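Plesholm Football Club
Minutes of the November general meeting
Held in the upstairs room, Miranda Road ground, 7:00 p.m.

Present: Zuleica Teixeira (chair), Jairo Grajales (first team coach), Natanael Toledo (youth teams), Kartini Krishnan (membership and website), Benedito Evangelista (grounds, minutes), and members as signed in the book.

1. Minutes of the last meeting
Read and accepted with one correction. Under item 4, the away game listed as Falimen should have been Biltis.

2. First team
Jairo reported on the season so far. The team has 12 points and sits in the middle of the table. He is content with the defense but wants more from the forwards, who have gone three league games without scoring from open play. Two players are out injured. Both are doing light running and neither will be rushed.

He has asked to bring in a striker on loan for the second half of the season. Falimen have a player who is not getting on the field and their coach is open to the idea. The player would train with us twice a week and could not play against Falimen. The league form has to be signed by both clubs before the transfer window closes.

A member asked whether this would take minutes away from our own younger players. Jairo said he expects to keep two places on the bench for under-19s whatever happens with the loan. Natanael said he would like that written down - so noted.

Agreed: Jairo to go ahead with talks. Zuleica to sign for the club if terms are as described. No fee to be paid, travel costs only.

3. Home game against Biltis
Paid attendance was 446, the best of the season. The line at the south gate was too long before kickoff and a number of people missed the opening goal. Agreed to open both gates for the return of the cup tie and to start selling tickets 40 minutes earlier than now.

Biltis have written to complain about the state of the visitors' locker room. Benedito has replaced the broken bench and two hooks. The shower drain is still slow and a plumber is booked. Zuleica to write back to Biltis.

4. Membership and website
Kartini reported that renewals are slower than last year, mostly among family members. A reminder will go out with the next newsletter. The fixtures page now shows kickoff times as well as dates. Match reports are going up late, and she asked coaches to send them by noon on the day after a game.

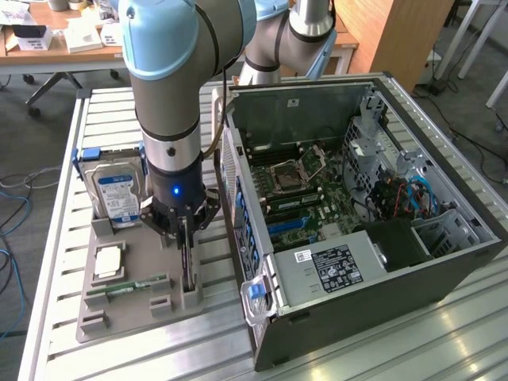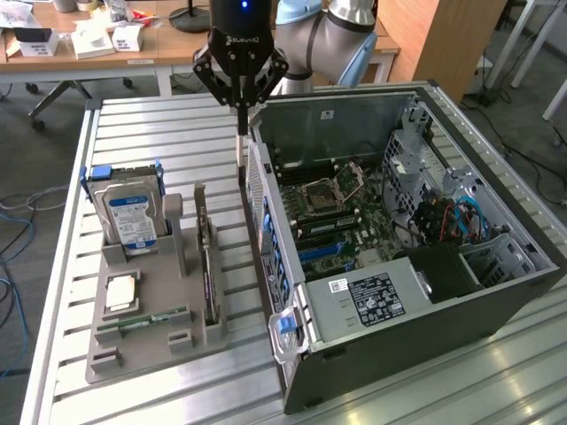 Members asked if the under-15 and under-17 results could be put on the front page with the first team's. Kartini said yes, provided somebody sends them to her. Natanael will do this for both teams.

5. Youth teams
The under-17s have won four in a row and go to Falimen next. The under-15s have been short of players and had to borrow two from the younger group for their last game. Natanael has spoken with the parents of three boys who stopped coming to practice. Two are expected back after the winter break.

The under-13 coach is stepping down at the end of the season for work reasons. Anyone interested in the job should speak to Natanael. The club will pay for the coaching course.

Request for new practice bibs and 10 balls approved. Natanael to get prices from two suppliers before ordering.

6. Field and grounds
Benedito reported that the goalmouth at the road end is badly worn. He wants practice moved off the main field until the winter break. Jairo was against this, as the side field has no lights on the far half. After some discussion it was agreed that the first team will use the main field for one session a week, staying out of both penalty areas, and the side field for the other.

The floodlight on the northeast corner has been flickering again. Benedito to call the electrician.

Dogs are still being walked on the field in the mornings. New signs to go up at both gates.

7. Cup tie
The draw gave us an away game, with the return at Miranda Road. A bus will be hired for the away leg if enough people sign up. The list is behind the bar. Players and coaches travel free, members pay half.

8. Other business
The lost property box is full. Anything not claimed by the end of the month will be given away.

A member asked about bringing back hot soup at the snack counter for the winter games. Kartini will ask the counter staff.

Zuleica thanked those who cleared the parking lot after the storm.

Meeting closed at 8:50 p.m. The next meeting will be held after the second cup game, same room.

Minutes taken by B. Evangelista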